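Hornamthorpe Packing Hall: Electrical Safety Upgrade
Progress report, period ending September
Prepared by Meinrad Widmer for the Dratlow Fund

Status: on schedule. Work package 3 is in progress.

The wiring survey of the hall is complete. Insulation resistance was tested on all 17 circuits. Two failed and have been rewired. The old distribution board has been removed and the Helmy replacement is energized. Labeling of outgoing circuits is still open.

Spending to date is within budget. An additional $2,000 was moved from contingency to cable tray after the north wall run was rerouted by up to 300 feet. No further transfers are requested.

Control stations are next. Wurnex has confirmed delivery of enclosures, and the wiring schedule has been issued to the contractor.

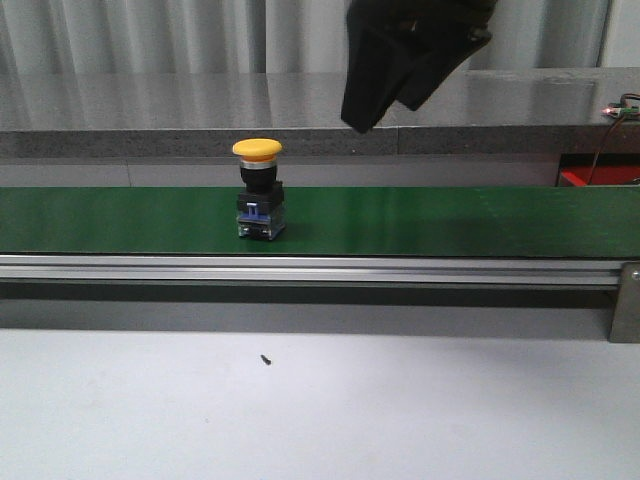
Figure 1. Push button with yellow mushroom head, contact block fitted.

Open items: circuit labels, final torque records for the new board, and operator training dates. The next claim will cover enclosure installation only.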